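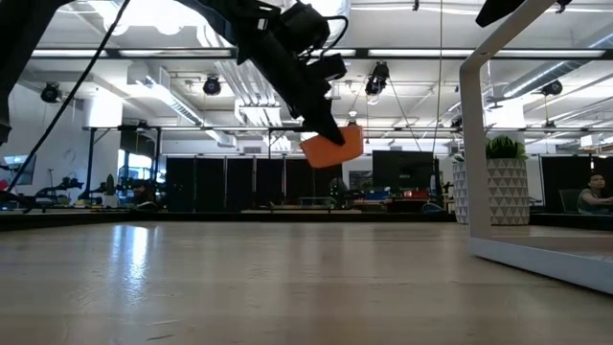
Drostlow-Cuencos es el conjunto de demostraciones que grabamos en la asignatura de proyecto de Robótica Aplicada, grupo de tarde, con la celda de dos brazos del taller. Contiene teleoperación de tareas de mesa: coger, levantar, pasar de un brazo al otro y dejar en bandeja. En las tomas a poca altura, como la de la pieza naranja levantada sobre el tablero, el reflejo blanco azulado de las luces cae en la mitad izquierda de la mesa y satura parte de la veta. No lo hemos corregido en los vídeos. Quien entrene con color debería leer antes el apartado de problemas conocidos.

Versión 1.2
Última revisión: 2019-05-05
Responsable de la asignatura: Hervé Maillard
Tamaño total: 26 GB comprimidos

Contenido

El conjunto tiene dos partes del mismo tamaño.

cuencos/ 300 episodios. Cuencos de plástico repartidos por la mesa que hay que llevar a la bandeja.
piezas/ 300 episodios. Objetos sueltos que se cogen, se levantan y se entregan al otro brazo.

Cada episodio es una carpeta con los vídeos, un fichero CSV con las posiciones articulares de los dos brazos, otro con la apertura de las pinzas y un meta.json. Los nombres de carpeta llevan el prefijo de la parte y un número correlativo. La numeración no tiene relación con la dificultad ni con el operador.

Campos de meta.json

tarea: cadena corta, por ejemplo "cuenco_rojo_bandeja".
brazo: "izq", "der" o "ambos".
operador: letra de la A a la F.
resultado: "ok", "parcial" o "fallo".
notas: texto libre, casi siempre vacío. Algunas notas están en francés.

Izquierda y derecha se refieren siempre a la vista de la cámara fija de mesa, no al asiento del operador. En la versión 1.0 estaban mezcladas y la parte de cuencos salió con los brazos cambiados en varios episodios. Si tenéis una copia anterior, bajad la nueva.

Montaje

Los brazos entran por lados opuestos de la mesa y trabajan con pinza de dos dedos acabados en punta. La mesa es de madera clara y lleva encima un marco rectangular de perfil negro de aluminio. El marco sirve de referencia para colocar los objetos al principio de cada episodio y no debe moverse entre sesiones. Si se mueve, hay que repetir la calibración con el script sterner_calib.py y guardar el resultado en config/.

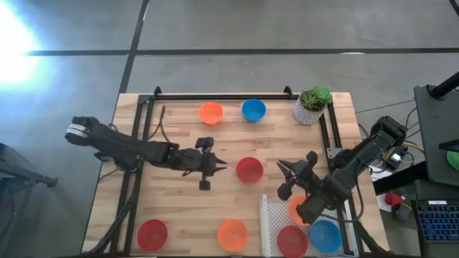 Tarea de cuencos: piezas rojas, naranjas y azules en la mesa, con la bandeja blanca perforada bajo la pinza derecha.

La posición de partida de los cuencos se sortea con el script dafis_reparto.py, que imprime una plantilla con casillas. Algunos repartos empiezan con cuencos ya dentro de la bandeja o apoyados en ella. Esos episodios son válidos y el campo tarea indica qué color hay que mover. La bandeja no está fijada a la mesa.

Cómo se grabó

Las sesiones empezaron en octubre. El operador practicaba primero sin grabar y después hacía tandas de una misma tarea. Otra persona del grupo recolocaba los objetos entre episodios y pulsaba el inicio. El recorte del principio y del final es manual, así que quedan episodios con un par de segundos muertos antes de que arranque el brazo.

El resultado se anotó en el momento y se revisó después sobre el vídeo. Hay 81 episodios marcados como "fallo" o "parcial". Los dejamos dentro a propósito. Para excluirlos:

python cargar.py --solo-ok

Problemas conocidos

Reflejos. La luz del techo cambia según la zona de la mesa y según la cámara. En algunas vistas también se quema parte del suelo. El recorte automático de bordes ayuda con el suelo, pero no con el tablero.

Fondo. Detrás de la mesa se ve el resto del taller: bancos con material, pantallas, otros equipos y a veces gente. No usamos telón. Los modelos que entrenamos sin recortar el fondo bajaban mucho al cambiar de cámara.

Cables. El cable de la muñeca entra en cuadro en bastantes vistas altas y puede tapar la punta de la pinza.

Sincronía. Los CSV y los vídeos comparten reloj, pero en la parte de piezas hay un retraso constante de un fotograma. cargar.py lo compensa por defecto. Con --crudo no lo hace.

Uso

Necesita Python 3.6 o superior y las dependencias de requirements.txt. El visor Flornar abre un episodio con los vídeos y las curvas en paralelo:

python flornar.py cuencos/0001

Pendiente

Separar entrenamiento y prueba por operador.
Traducir las notas en francés.
Subir los ficheros CAD de los dedos de la pinza.

Licencia y contacto

Uso docente y de investigación, citando el nombre del conjunto y la versión. Los errores de etiqueta se comunican abriendo una incidencia en el repositorio con el número de carpeta y el segundo del vídeo en que se ve el problema.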